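Zurnulberg lab puts two grippers through 1,232 pillow pickups

Fabric work is next on the list for the two-arm bench, with results due in September 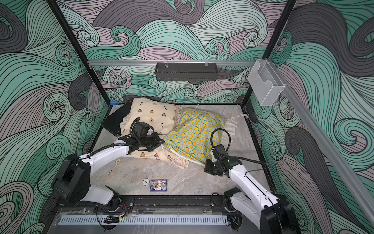 Picking up a pillow is the easy half of the job, according to Orest Mykhailiuk, and any comparison that stops there will make every gripper look good. He said he would pay more attention to what happens when the arm has to let go of a ruffle or a drawstring without dragging the whole thing along.

The tests he was responding to were carried out at the Isum workshop in Zurnulberg, where a small group has been comparing two finger designs on soft household goods. The group logged 1,232 pickup attempts over 13 working sessions, split evenly between the designs. Both were run on the same pair of arms and with the same controller settings.

The first design is an open-framed finger with an angular profile. The second is a solid finger with a rubber face, made to the same length so that the arms did not need to be recalibrated at each change. Swapping a full set takes 30 minutes, including a check of the wrist cameras.

Lotte Wuyts, who ran most of the sessions, said pillows were chosen over towels or shirts because they are awkward in more than one way. The filling shifts under pressure, the cover slides over the filling, and anything sewn to the edge tends to get caught. The bench uses printed covers with frills and cords for that reason.

"A plain square cushion tells you very little," Wuyts said. "You grab a corner, you lift, it comes up. Put a ruffle on it and the finger may close on the ruffle and leave the pillow where it is."

An attempt counted as a success if the pillow was lifted clear of the table, held for two seconds and set down inside a marked area. Dropping it early was a failure. So was setting it down with a cord still caught in the fingers, and that second kind of failure was the one that separated the designs.

The open-framed fingers held corners well, including on the fuller pillows, and needed less closing force to do it. They also caught on cords more often. The solid fingers released cleanly in most cases but slipped on smooth covers, mainly when only one arm had hold of the pillow. With both arms working together, the difference in slipping was small.

The group has not published success rates yet. Erdal Akbulut, who maintains the controllers, said the figures are being held back until a fault in the early logs has been dealt with. In the first 2 sessions, the left arm reported its grip force late, so some drops were recorded as normal releases. Those attempts are being reviewed by hand from the camera recordings.

Cameras were a second point of comparison. Each arm carries a unit at the wrist, and a fixed camera covers the table. The group ran part of the program with the wrist views switched off to see how much the controller relied on them. Akbulut said the arms still found the pillows without trouble but closed in the wrong place more often, especially where one pillow overlapped another.

The walls of the test bench are covered in a busy wave pattern. Wuyts said the pattern stayed up for the whole comparison, and that a second round with plain gray panels is planned so the two sets can be placed side by side. Small flat items are also left on the table during runs, and an arm that touches one while reaching for a pillow has the contact noted in the log.

Money for the work came from Dekker, a bedding supplier based in Gerosthorpe that wants to automate the last stage of its packing line. Staff there now place each pillow in a bag by hand. Nathalie Kramer, the company's packing manager, said no decision has been made on buying arms of any kind.

"We asked a narrow question, which fingers cope with our trims," Kramer said. "If neither does, we would like to know that before we move any equipment around."

Kramer added that speed was left out of the first round at the company's request. A packer at Gerosthorpe handles a pillow much faster than either arm does at present, and she said a timing table would have drawn attention away from the handling results.

The next round will bring in a third finger, a version of the open frame with the gaps filled in near the tip. Jolien Mulder drew it up after going through the cord failures one at a time. The first set has been printed, and a stiffer set is on order. Mulder said the filled tip should keep cords out but may cost some of the grip on corners.

Fitted sheets and duvet covers will follow if the third finger does well. The group expects to release its full logs, along with the drawings for all the fingers, in September.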